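Notes from the Cendon open afternoon

I went to the Cendon open afternoon in April because a mailing list told me there would be sandwiches, and because I have spent most of the past year maintaining a perception stack that I'm no longer on speaking terms with. It seemed healthy to go and look at someone else's.

Cendon has the upper floor of a building on Moynihan, above a place that reupholsters boat seats. You sign in on a tablet, the tablet crashes, and you sign in on paper. I mention this only because the next two hours were about software reliability.

The tour was led by Umut Akbulut, who runs the tooling side and talks the way people do when they've explained a thing to investors all week and are relieved to be asked about clock drift. He skipped the slides after the second one. What Cendon makes, in short, is the layer between somebody doing a chore with their hands and a policy that has learned to do something similar. They call the recording half Prevuvora and the planning half Ellia. I asked where the names came from and was told the good ones were taken.

Prevuvora first. The unglamorous problem is knowing where a person's wrists are, in space, many times a second, while the person does something awkward. Cendon's answer is printed square markers on curved bands, one band per wrist, with a bigger marker on the module below. A single flat marker is fine until you turn your hand over, at which point it's decoration. With several around a curve, the solver usually has at least one facing the right way, and when it has two or three it can fuse them into one pose and throw out whichever disagrees.

That throwing-out step has eaten more of their time than anything else. A small square seen nearly edge-on has two plausible orientations, and a naive solver will hop between them like a kid who can't pick a flavour. The fix is partly geometry and partly memory: the filter carries the last good pose forward and is rude to any newcomer that implies the wrist has flipped over between one moment and the next. Umut showed us a plot from before the fix, which resembled a seismograph in a bad year, and one from after, which resembled a wrist.
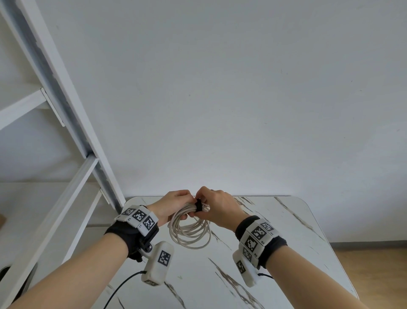 Cable handling was the task of the day, and I will defend it as a choice. Everyone demos blocks. Blocks are polite: they have corners, they stay put, and their state fits on a sticky note. A cable has no fixed shape, hides behind itself and changes its mind when you let go of it. If your segmentation model believes each loop is a separate object, you find out quickly, and so does everybody standing behind you.

Ellia doesn't try to model the whole cable, and I found this oddly comforting. It keeps a rough centreline where it can see one, marks the rest as unknown, and plans over contacts: where a hand has hold of something and what that grip lets you do next. A coil held on one side and pinched at a tie is, to the planner, two contacts and some slack. One visitor asked what happens if the slack estimate is wrong. Umut said the plan gets shorter, meaning the system commits to less before looking again. I wrote that down and have since quoted it in two meetings as if it were mine.

There was a good stretch on time alignment, during which half the group drifted toward the sandwiches. Cameras, wrist modules and the host computer all have their own idea of what time it is, and Cendon's early recordings had hands arriving at things slightly after the things had moved. They now stamp everything against one clock and run a check at the start of each session. If the check fails, the recorder refuses to start. The operators hated this for a month. I would like to see more software with the courage to be hated for a month.

I also had a go at the review tool, easily my favourite part. It plays back a session with the estimated wrist poses drawn over the video and a strip along the bottom coloured by confidence. You scrub to the ugly bits and decide whether to keep, trim or bin them. Session 3082 has become the house favourite for training new reviewers: everything is green except one stretch where the strip goes the colour of old mustard, and the labels on either side of it disagree about which hand is which. I binned it. Apparently that's the correct answer, though the tool gave me no sticker.

My one complaint is the config. Umut put the main file up on the screen and it's 700 lines, with a comment near line 70 reading "do not change, ask first" and no hint of whom to ask. He looked at it for a while and said he'd written it.

They plan to run another afternoon later in the year, with the planner's replay viewer open for visitors to poke at. Sign up early and bring a pen for the front desk.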